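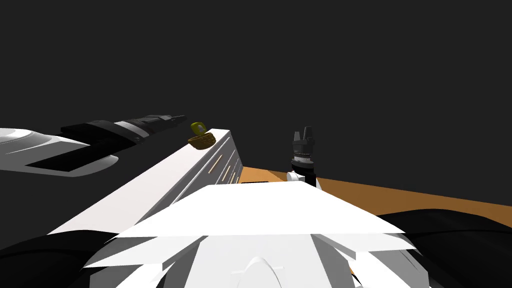

Can a robot put my kitchen away yet?

Posted Wed 21 October in Home & Shed by fruitbowl_sceptic

Every July the Olmont home show comes to town and every July I am told the household robot is nearly ready. This year I came home with a brochure and a sore neck. I'm not after a butler. I want something that can take fruit off the bench and put it in a basket, shift a box from one spot to another without tipping out whatever's on it, and leave the drawers on their hinges, or whatever drawers have. My partner says a teenager can do all this. We have a teenager. Has anyone lived with one of these machines, or worked near one, and would you let it loose in your kitchen?

gantry_and_tea
I do maintenance at a packing plant, so take this as a view from the shop floor. We trialled a two-armed unit from Gauthier for 17 weeks. Picking up one known thing and putting it in one known place, it was good. Slow, but good, and it never once asked about overtime. Then someone swapped the tubs for a different colour and it spent the morning thinking.

Your fruit is a fair test. A round thing wants to roll, so the grip has to be firm enough to hold and soft enough not to make juice. A basket is a forgiving target, and I'd trust a decent machine with that much today if you didn't mind waiting.
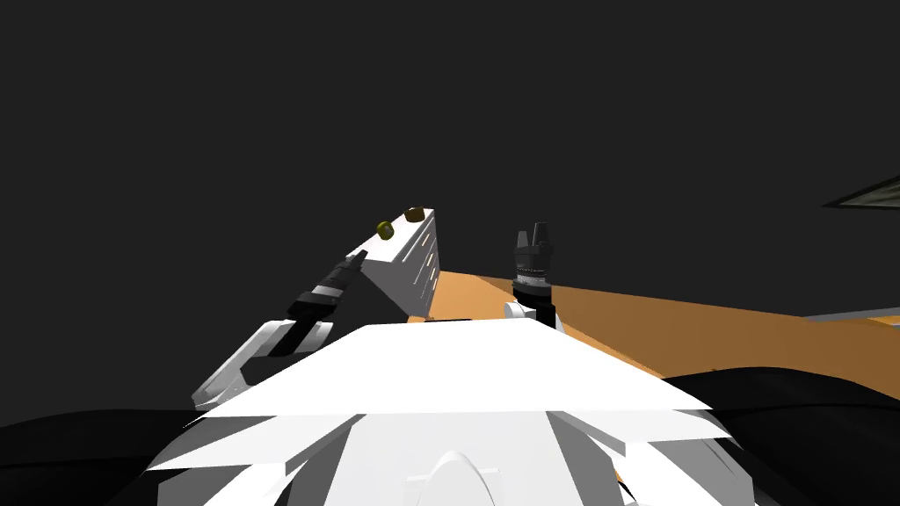
Boxes are where I'd be nervous. A box with loose things on top is really two jobs, and the second is keeping the lid level while you do the first. People do it with both hands and don't notice. Plenty of machines will grab a corner and lift, and physics takes care of the rest. If you do get one, clear the top first. Yes, that means you're doing half the chore.

Our best run was 58 picks before a person had to step in. For a packing line that's poor. For a kitchen it might get you to Thursday.

brorance_owner
I have the Brorance. It vacuums. It doesn't do fruit.

Cluduner_fan_3
Mate, wait for the Cluduner. My cousin saw the demo and it did the whole bench, drawers and all. It's 3,729 dollars to get on the list, which seems steep, but you get a cap. Not sure if the demo was live or a video - he was standing near the back. I'll report when mine arrives. They said July, though they didn't say which one.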